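Open afternoon at Voltadville: notes on the tabletop cell

I got to the Monolier building in Voltadville a little after 2 p.m. in March, signed the sheet, and skipped the slide talk. My interest was in the manipulation area, where several tabletop setups share one large room. Aparecida Dantas ran the station I spent the most time at. She took technical questions and answered them in numbers when she had them.

The task is plain. Soft objects lie in a group on a table, and the arm has to pick them one at a time and move them. Soft parts are a poor fit for the usual approach of computing a grasp from a rigid model. The outline changes when a finger touches it, and when two pieces overlap, the contact on one moves the other. Dantas said the current controller is trained on 1000 recorded picks, all done by a person guiding the arm. She considers that a small set.

I asked about cycle time. The target is 4 seconds per pick. The last logged run was 42 picks long, and she would not quote a success rate from it, as the gripper pads had been changed partway through. 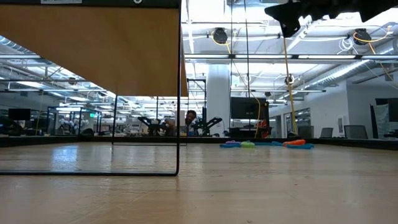

Low view across the table: wire-frame stand at left, gripper at upper right, soft pieces at the far end.

The low angle explains one thing she brought up, which is occlusion. From near table height the pieces hide one another and only their upper parts show. A small piece sitting on top of a larger one can be taken for a single object. Her group compares views from different heights and checks how often the piece count comes out wrong. The low view does badly on count but gives a useful reading of fingertip height over the surface.

Table finish came up too. A slightly glossy top reflects the ceiling lights, and that bright patch can throw off simple color thresholds. I suggested a matte sheet. They have tried one, and it wrinkled when the fingers pressed on it.

Power and signal lines come down from overhead at several places in the room, on reels. I prefer this to floor channels. I did not get an answer on how they keep a hanging cable out of the arm's path, and I would like one.

Two open questions went into my notebook: how pad wear is tracked, and whether the Stankevičius force sensor they are evaluating will fit behind the wrist without a new adapter plate. Dantas expects to know on the second one before their next open afternoon, at the Hillidcombe site. I plan to go if the parking is better.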